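House rules for a two-arm cell

Lourenço Prata asked me in July to write down the rules we follow when two arms share one work area. I put it off because I thought we had them written down already. We had a page of notes in three different handwritings, and two of the notes disagreed. So I rewrote it, and the short version is below.

The first rule covers the shared middle. Both arms on our bench are bolted to the same rail, and either one can reach the space between them. Only one arm moves into that space at a time. The other holds still until the first has stopped. When a task needs both arms in there together, as paper folding does, both drop to the slow speed and a person stays within reach of the stop button. The slow speed is whatever that person is comfortable with, but never faster than the setting marked on the controller sheet.

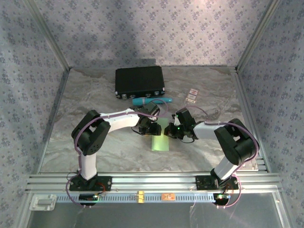 Both grippers over the green pad, with only a small gap between them.

Belmiro Figueiredo thinks the gap should have a number attached to it. I don't agree yet. A number is easy to write and hard to check from a chair, and I would like people to watch the arms. We left that one open.

The second rule is about cables. Every cable gets enough slack for the full reach of its arm, and someone moves the arm by hand through that reach before power goes on. I used to skip this when the setup had not changed since the day before. Then a loop caught on a shoulder joint at Torres, where I worked before, and pulled a connector halfway out. It took an afternoon to find. Now I do the check every time.

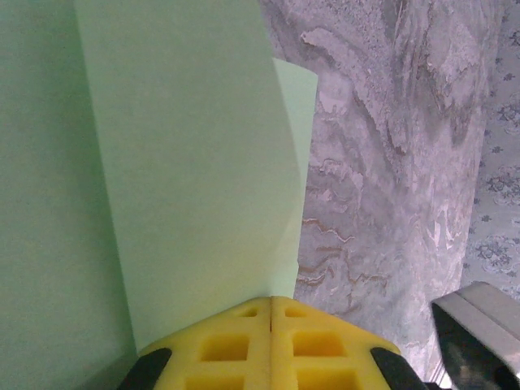 Paper has its own rule, and it took the longest to agree on. The sheet is treated as part of the robot while it is held or being pressed. That means nobody reaches in to straighten it, even if it is plainly going wrong. People want to help at exactly the wrong moment. A flap standing up beside the main sheet, with its lower edge down against the yellow fingertips, is the sort of thing that makes a hand twitch. Stop the arms first, wait for them to settle, then fix the paper. If the stop ruins the attempt, log it as stopped and start another.

Fingertips get looked at every 400 cycles, or sooner if someone is in doubt. We look for tears around the openings and for pads that have started to lift. They are replaced in pairs. Belmiro once put one new tip against an old one to save a part, and the sheets came out crooked for the rest of the day. The log had nothing in it about the swap - that is why the log now has a line for it.
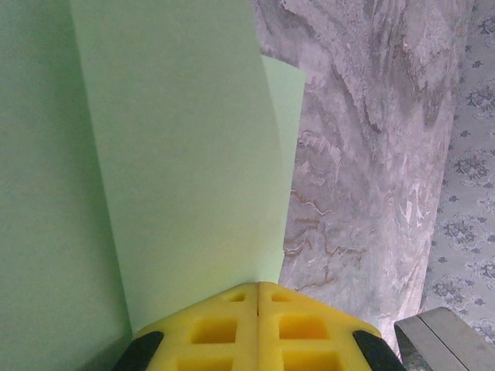
Pale green paper bowed up behind the closed fingers.

The rule on leftover items is short. Anything inside the walls that is not used in the task either stays where it is for the whole session or comes out before the start. You don't shift a case or a marker halfway through. If something does get moved, write down what and when. Valel, who read the first draft, wanted all of it cleared out every time. I can see the argument, but some of our sessions have extra objects in them on purpose, and a rule that gets broken on purpose twice a week is not much of a rule.

Handovers between people come next. The person leaving says out loud which arm is holding something, and the person arriving repeats it. It feels silly for the first few days. If neither of them is sure, both grippers are opened at slow speed before anything else happens.
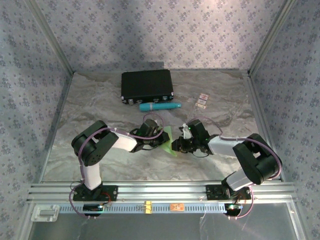

After a break of more than 10 minutes, we go back to the start of the checklist, cables included. I got some complaints about that. The whole list takes less time than making a coffee, so I have kept it in.

The page is taped up next to the stop button and dated 4th October. Lourenço has a copy for the Pliren bench too, though their arms are mounted differently and the cable part will need changing. If you run two arms in one space and have a rule for the gap that people really follow, leave it in the comments and I will pass it on to Belmiro.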